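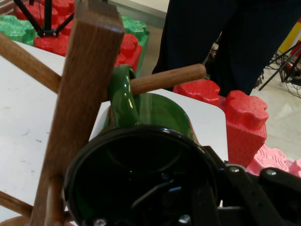
Setting the wrist camera on a Naylor arm takes less than an hour if the bracket is sound and the gripper has already been bolted up. The camera has to see the gripper and whatever the gripper is going for at the same time. With the mount at the right angle, the black gripper sits at the bottom and lower right of the view, and the mug hanging on the dowel is above it with its handle in plain sight. The gripper will hide part of the mug's lower body at this distance. Leave it that way. If you tip the camera up until the whole mug shows, you lose the gripper on the closer approach.

These steps are for the Tilow cell at Ulton, but the Stumier cell uses the same bracket and the same four bolts. Only the cable route is different.

What you need

A 2.5 mm hex key, a lint-free cloth, a paint marker, two reusable cable ties and the laptop with the cell software on it. Bring a flashlight if you are working after 5 p.m., when the overhead lights on that side go to half.

Before you start

Move the arm to the service position and press the stop button. Hang the lockout tag on the controller, even for a small adjustment. Wipe the lens with the dry cloth and check the glass for chips. A chipped lens gives a soft patch that looks like bad focus, and you can waste a morning on it.

Step 1. Check the bracket

Hold the camera body between finger and thumb and try to rock it. There should be no play at all. If it moves, take the bolts out one at a time, clean the threads and refit them. Don't tighten any of them fully until all four are started. The old bracket had slotted holes and crept with every shift. If you find one of those still fitted, replace it before you do anything else.

Step 2. Set the angle

Loosen the two side bolts half a turn. Clear the stop and bring the arm to the taught point named RACK NEAR at the slowest speed, then stop it again. Open the live view on the laptop. Tilt the camera by hand until the gripper fills the lower edge and the peg you are working from crosses near the middle. Nip up the side bolts, check the view again, then tighten them. The view nearly always shifts a little on the last quarter turn - allow for it and aim slightly high.

Draw a line across the joint with the paint marker. Next time you can see at a glance if the camera has slipped.

Step 3. Route the cable

Run the cable along the outside of the wrist and leave a loop big enough for the last joint to make its full turn both ways. Tie it at the bracket and again past the joint. Turn the joint by hand with the brakes released and watch the loop. It should never go tight and should never reach the fingers.

Step 4. Set exposure

Glazed mugs throw bright highlights, and on automatic exposure the picture darkens each time one comes close. Switch to manual and start at 400. Bring it down in steps of 40 until you can make out the edge of the handle against the highlight. A white tabletop will look gray at this point, but the handle is what matters for the pick. Save the value under the cell name.

Step 5. Run the check

Load program 202 and run it at slow speed with a hand on the stop. The arm goes to the rack, closes on one mug, lifts it clear of the dowel and hangs it back. Watch the handle coming off the end. If the fingers touch the post, the camera offset is wrong and you need to run the calibration again from the menu.

Error 414 means the camera dropped out during the move. Reseat the plug at the wrist first, then look at the loop from step 3. Denise Yeoman has the spare cables, and she will want the old one back with a tag on it.

Look at the paint line every Saturday when the cell is wiped down. Write any change in the cell log with your initials.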